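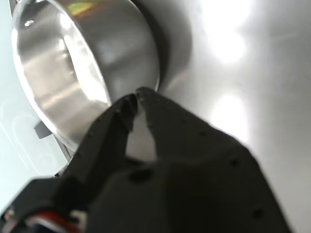 Lenton changes water supply blend, advises residents on scale and cookware

LENTON - The Lenton water department will begin drawing part of its supply from the Corercombe well field in February, a change that will raise the hardness of tap water in the northern half of the service area. The department says the water will continue to meet all drinking water limits and that no action is required for health reasons.

Hardness at the Nelard pumping station, which serves the affected homes, is expected to rise to 213 milligrams per liter, measured as calcium carbonate. Water above 180 milligrams per liter is generally classed as very hard. Homes south of the rail line are fed from the river intake and will see no change.

The switch allows the department to take one of its 2 river intake pumps out of service for a rebuild. The pump has been in operation for 40 years and replacement bearings are no longer stocked by the manufacturer. Parts are being machined to order.

"The wells have been our backup source the whole time," said Lyle Whitfield, operations manager for the department. "They have been tested on the same schedule as the river. The difference customers will notice is mineral content."

Well water will be phased in over 12 days. The department will raise the share of well water in steps and hold each step long enough to check pH, alkalinity and chlorine residual at sampling taps in the distribution system. A gradual change limits the chance that existing deposits inside older mains will loosen and discolor the water. Residents who see cloudy or rust-colored water should run the cold tap at the lowest point in the house until it clears and should hold off on laundry until then. Discoloration that does not clear should be reported to the department.

Kitchen effects

Most questions received so far concern kitchens, according to Nives Lombardi, the department's water quality chemist. Heating hard water drives off carbon dioxide and causes calcium carbonate to come out of solution. It collects as a white or gray film on kettle elements, on the inside of pots and in the boilers of coffee machines.

Stainless steel is not damaged by the film. Lombardi recommends covering the affected area with one part white vinegar to three parts water, bringing it to a simmer, letting it cool, and then rinsing and drying the pan. Vinegar should never be mixed with bleach or with cleaners that contain it.

Rainbow or yellowish tints on stainless steel are a separate matter. Heat tint comes from a thin oxide layer that thickens when the metal is heated, and the color depends on the thickness of the layer. A mineral film can produce a similar effect. Either one can usually be removed with diluted vinegar or a mild cleaner made for stainless steel. Steel wool is not advised, as it scratches the surface and can leave particles that rust.

Pitting is caused by chloride, mainly from table salt added to cold water and left to settle on the bottom of the pan. The chloride level in the blended water will be slightly lower than in the river supply. Adding salt after the water boils prevents most pitting.

Aluminum pans may darken when hard, alkaline water is boiled in them. The darkening can be reduced by boiling water with a little lemon juice or cream of tartar.

Appliances

Dishwashers with a built-in softener should be reset to match the new hardness figure. Some models ask for the setting in grains per gallon. To convert, divide milligrams per liter by 17.1, which gives 12.5 grains for the Nelard figure. Owners of whole-house softeners should make the same adjustment, or the unit will regenerate too seldom and pass hard water.

Tank water heaters in the affected area should be flushed once a year. Tankless units need descaling at the interval given in the owner's manual for very hard water.

Commercial users have been contacted directly. Kalliopi Kalogeropoulos, who manages the kitchen at the Manolakis bakery, said the business had already ordered replacement cartridges for its steam oven. "The oven maker sets a limit for feed water and we would be over it without treatment," she said. "Dough is less of a concern. We will run test batches and adjust the mixing time if the dough tightens up."

Cost and schedule

The rebuild is being paid for from the department's capital reserve and will not affect rates this year. Pumping from the wells uses more electricity than the river intake, and the added cost will be reported with the next budget.

Spyros Gavalas, the project engineer, said the rebuilt pump must pass a vibration test and a full-flow test before it returns to service. The department has not set a date for ending the use of well water. Customers will receive a notice with their bill before the blend is changed back.

Hardness readings from the Nelard station will be posted weekly on the department's website. Printed copies are available at the billing counter.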